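Progress report to the Hirora Fund - Krajčí mending and sewing evenings, spring period

Dear Florence,

Thank you for your patience with us while we got our figures in order, and thank you again for the kind note you sent with the second payment. Romana pinned it up over the kettle, where everybody reads it while waiting for their tea, so you have been thanked a good many more times than you know.

You asked for a plain account of how the sewing evenings in Jamov have been going since the grant began, what the money has been spent on, and what we would like to do with the rest. I will try to keep to that order, though those of you who have had letters from me before will know I wander a little.

Attendance

We planned for one evening a week with space for 10 people. By the end of the first month we had a waiting list, so from March we opened a second evening and moved the start to 6:30, which suits the parents much better. In all, 112 people have come at least once, and 40 of them have come often enough that we think of them as regulars. The youngest regular is nine and comes with her grandmother - they are making a quilt out of old school shirts, and I'm told it is going to be enormous.

Fouad Zaki teaches the machine sewing and Romana Danko looks after hand mending, darning and buttons. We had expected most people to want the machines. In fact the darning table fills up first, and Romana has had to ask for more mushrooms (the wooden kind, for socks) twice already.

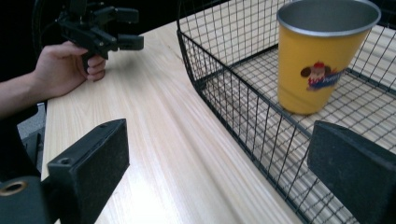 Do people have to bring their own fabric and thread?
Everything needed for a first project is provided, and after that we ask people to bring their own fabric if they can. Thread, needles and pins stay free for everyone.

What the money has gone on

The largest part went on servicing the old machines we were given. Bořivoj Bednárik did the work for us at a very friendly rate, and he also showed Fouad how to set the tension and oil the moving parts, so we should need him less often from here on. Two machines were past saving and are now in a box of spare parts.

We spent 300 euros on scissors, thread, needles, interfacing and two good steam irons. I will confess that the irons cost more than I had put in the budget. The cheap one we started with leaked on a wedding tablecloth, and after that evening I didn't have the heart to buy another like it. Room heating came in a little under what we set aside, so the total is still where it should be.

What has been harder

Trousers! Nearly everyone arrives with a pair that needs hemming, and a zipper to replace besides, and zippers take far longer than people hope. Fouad now keeps a sign-up sheet for zippers, two per evening, and the grumbling has died down. We also lost three evenings in February when the boiler was out, and made up two of them later in the spring.

The written instructions need work too. I wrote them in a hurry and they assume you already know what a seam allowance is. Vratislav Kopecký has offered to redo them with drawings, and his first page, on threading a bobbin, is so much better than mine that I have quietly thrown mine away.

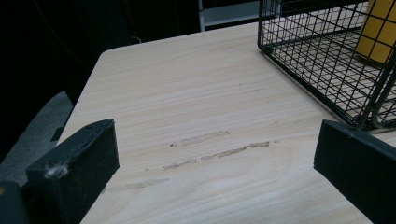
Will the evenings carry on over the summer?
One evening a week will run through June and July, with a break in August. Both evenings start again in September.

What comes next

With the remaining money we would like to run a short course on altering children's clothes, which is the thing parents ask for most, and to buy one overlocker. Starkileo has quoted us a fair price for a reconditioned one with a year's guarantee, and I can send you the quote whenever you would like to see it. Fouad would also love a proper cutting mat, but he has promised to wait his turn.

You would be very welcome to visit before the break, Florence. Come at 6:30 and bring something with a hole in it.

With warm regards from all of us at Krajčí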